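Irkport Desktop Internals – data card

Version note: January 9, 2019
Maintained by: Sequeira hardware group
Subject: processor and memory fitting in desktop computers, seen close to the board

Summary

Irkport is a set of close views of motherboards inside open desktop cases. It covers two jobs: seating a processor in its socket and fitting memory modules. The set holds 3630 images from 274 sessions.
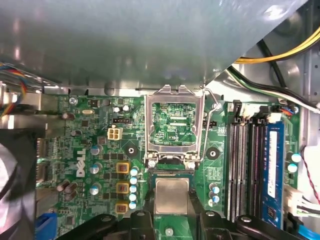
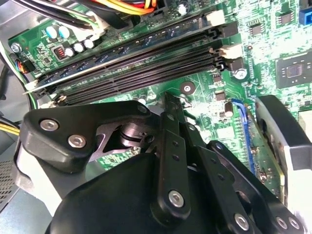

Sample images. First: processor below an open CPU socket, load plate raised. Second: DIMM slots with a module in the uppermost slot.

Contents

socket/ – CPU socket, load plate, retention lever, processor
memory/ – DIMM slots, modules, slot latches
notes/ – one text file per session, plain ASCII

Each session has up to 30 images. Sessions are stored whole and are never split between the training and test lists. The test list has 89 sessions.

Labels

socket_state: open, closed, unclear
lever_state: latched, unlatched, unclear
cpu_position: in_socket, out_of_socket, not_visible
module_present: yes, no, unclear
latch_color: white, black, mixed

Labels describe a single image. A module sitting in a slot is marked as present, and module_present says nothing about whether it is fully seated. Use "mixed" when both white and black latches are visible on the same bank.

"unclear" is a valid label and should be kept in training. Earlier copies dropped it, which left gaps in the session numbering.

Known issues

Air shrouds and power cables often cover the upper part of the board. Parts under them are not labeled, even when their position is known from other images in the session.

Small board text is not transcribed. Socket markings are hard to read at this distance and two annotators often disagreed on them.

Slot numbers are not given. The bank appears at different angles, so "uppermost" in the notes means uppermost in that image – it does not refer to the maker's numbering.

The October copy used the folder name ram/ instead of memory/. Scripts written for the Urgate loader need that path changed.

Related sets

Lasau – drive bays and front panel cables. Same label format, no shared sessions.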